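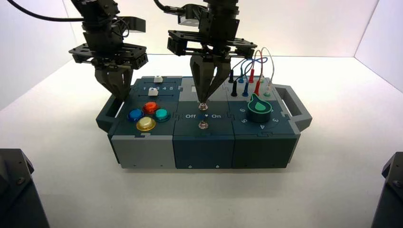
Task board with the right gripper on the upper toggle switch. Sliders and buttons on the left module, plugs and dial on the right.

Does doing well on a switch board mean a robot can do chores?

Posted by Zinash Kahsay, 3 January 2019

I look after a small shop that repairs bench power supplies. Final check on each unit is dull work: flip the toggles, turn the dial through its positions, move the test leads, press the buttons. We did 2,582 units last year. A two-arm setup working a board like the one in the photo looks close to that job. Is it close enough to plan for, or should I keep paying a person? Same thing at home, I suppose. If it can flip a switch, can it run my washer?

Oi-ling Tam

Depends which control you mean. A toggle is the easy one. The lever has two end positions and the gripper only needs to be within a few millimeters. A slider is harder if you want it to stop at a printed number, because friction varies along the track. A dial needs the wrist to rotate on the knob axis or the fingers walk off it. Banana plugs are the worst of the set. Pulling one is fine. Putting one back means finding the socket by feel while the wire drags on the plug.

I ran a dial and plug test on an Orero arm in July, 600 attempts. Dial was reliable once the fixture was bolted down. Plugs failed 269 times, mostly tilted at entry. For your check I would automate the toggles and buttons and leave the leads to a person.

The washer is a different problem. Pressing start is nothing. Loading wet cloth is where it stops.

Mohammed-Awal Alhassan

No. Wait 5 years and ask again.

Korkor Mahama

Agree with Oi-ling on the leads. Also check cycle time before you buy anything. Our Sallier cell turns a knob correctly and takes over twice as long as the tech does. It only pays on the night shift.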